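Nornar Two-Finger Gripper Kit with Room Reset Software – Review

Posted in Arms and Grippers

I have been looking for a gripper that can handle the small jobs in a guest room: putting a remote where it belongs, opening a nightstand drawer, straightening a cushion. Most kits in this price range are made for boxes on a belt. The Nornar kit is sold for furnished rooms, so I bought one in April and have used it on our arm since then.

What comes in the carton: the gripper body, one pair of long fingers, a small camera with its bracket, a cable, and a license for the Room Reset software. The arm is not included. Nornar lists support for the Dreken and Uter arms. I used a Dreken.

Mounting took most of a morning. The bolt pattern lined up with no adapter. The cable is stiff and a little short, and I had to turn the connector to face away from the elbow joint. The printed guide skips this. The calibration routine is better than the guide. You point the arm at a printed sheet, wait a few minutes, and it is done.
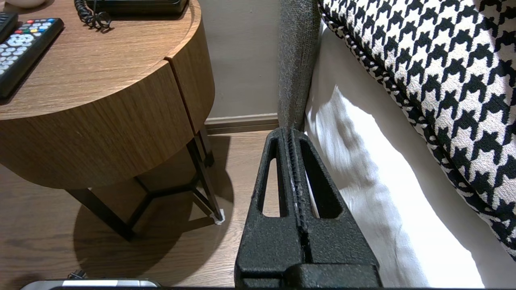 Fingers closed, next to the bed rail. The remote is on the nightstand.

The fingers are the best part of the kit. They are narrow at the tip, with a long triangular opening in each one, and they have ridges on the inside faces. In a bedroom the gap between the furniture and the bed is often tight, and a wide gripper will not go in. This one does, as long as you keep the wrist angle steep. The body behind the fingers is much wider, and that is what you have to watch. I bumped a bed rail with it twice in the first week before I changed the clearance setting.

Grip force is set in steps in the software, from 1 to 3000, and the numbers don't match any unit I know of. The default of 300 is too low for a remote, in my experience. I ended up at 446 and left it there. The other thing that matters is how the fingers come down before they close. 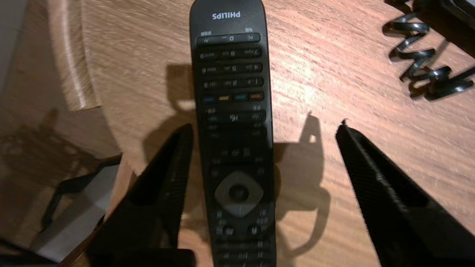 Approach planning is where the software earns part of its price and loses some of it again. You pick an object in the live view, and the planner works out which way to turn the wrist. Long, thin things are handled well when they lie on their own. With a Philips remote lying lengthwise between the open fingers, one finger can be close along the left side while there is still a wide gap of bare table on the right. The planner accepts an offset like that and counts on the closing motion to even it out. I would like it to center first. There is a manual nudge, in very small steps, and I use it more than I should have to. Coiled phone cords are a problem too. The planner treats a cord as flat, so I draw a keep-out zone for it by hand.

Drawers were my main reason for buying. The software has a drawer routine with three settings: pull distance, pull speed, and how soon to give up. Straight fronts gave me no trouble. Curved fronts take more setup, and you have to teach the contact point yourself. Once a point is saved it stays with the room file, so you only do this once for each piece of furniture. 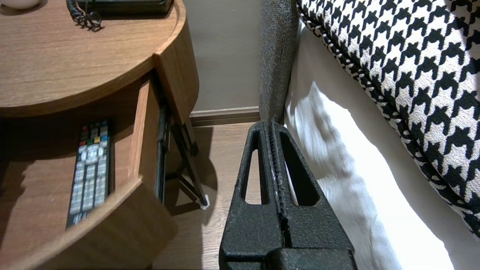
Kornél Sipos wrote in to say that his kit would not load saved contact points after the last software update, and that he had to export the room file and bring it back in before they showed up. I tried the same steps on my copy and they worked. Nornar support told me a fix is coming but gave no month.

Cushions and bedding are the weak spot. The kit can push a light cushion along a bed, and it can pinch piping or a seam if you line it up with care. It is not made to lift a large cushion, and the manual says so on page two. I also found that bold patterns slow down the object finder. With plain fabric it draws an outline right away. With a busy check it sometimes draws several small ones, and you have to join them by hand.
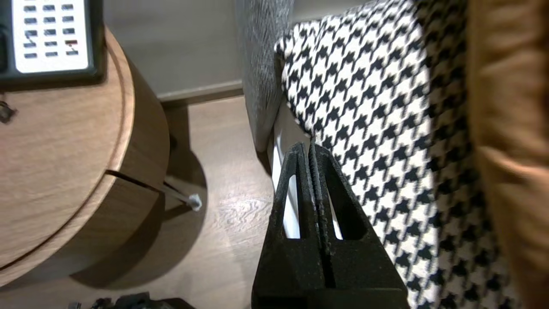
Joining them takes only a few clicks, but you have to do it again if the cushion is turned over. There is a setting called Merge Similar that is supposed to help. I turned it on and it also merged two pillows, so I turned it off.

Noise is low. The motor makes a short whine on closing and is silent when holding. The fingers have picked up a bit of lint in the ridges, and a dry toothbrush gets it out. Spare fingers are sold in pairs through Stockdale, and mine shipped quickly.

Good: narrow fingers, easy calibration, room files that keep what you teach them.
Not so good: short cable, odd force scale, trouble with patterned fabric.

I am keeping mine. If your work is mostly hard objects and drawers, it is worth the money. If you need to make beds, look at something with a wider grip – the Nornar fingers are too slim for it.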